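4.2 The drop surface

Every household in the Radden sample had a place where keys were supposed to go. Most also had a place where keys went. The distance between the two is the subject of this section, and we concede it is not the distance that keeps funding bodies awake at night.

Of the 44 homes visited, we return here to the Pisgate living room, whose occupants had put up wall hooks and also kept a light square table within reach of the sofa. Tables of this kind appear in the household literature mainly as places to eat. In our diaries they are places to put something down "for a second" — a unit of time that ran, in one November entry, to 6 days. Evangelista coding (see 3.1) treats such a table as a drop surface: flat, close to a seat, and claimed by no particular activity. 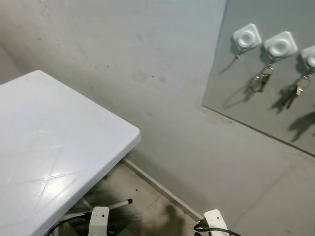
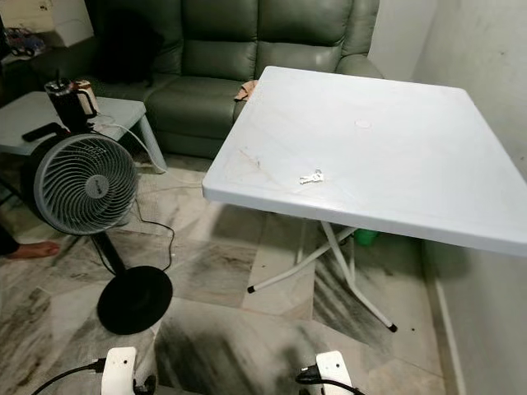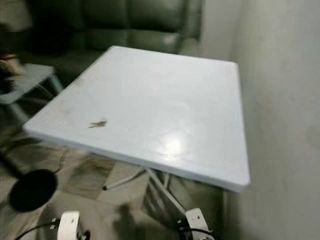 Figure 7. White table, Pisgate living room.

Does a hook on the wall keep keys off the table?
Only when the hook is closer to the door than the table is. In homes where a resident had to pass the table first, the table won, and it went on winning after we had politely pointed this out. Moving the hooks helped more than adding hooks, though adding hooks was by far the more popular remedy.

The diaries yielded 279 entries about small objects put down and later looked for. Keys led the list, followed at some distance by glasses and receipts. Respondents rarely described the table as untidy. They described it as "in use," a phrase we coded generously at first and then, after the second round of visits, less so.

A folding table has one further property worth noting. It is bought to be put away. In the Zoddale pilot, owners gave this as their chief reason for buying one, and then reported that it had stayed up, in several cases through a change of sofa. We therefore counted folding tables as permanent furniture, over the objections of their owners. Section 4.3 takes up the chair with clothes on it.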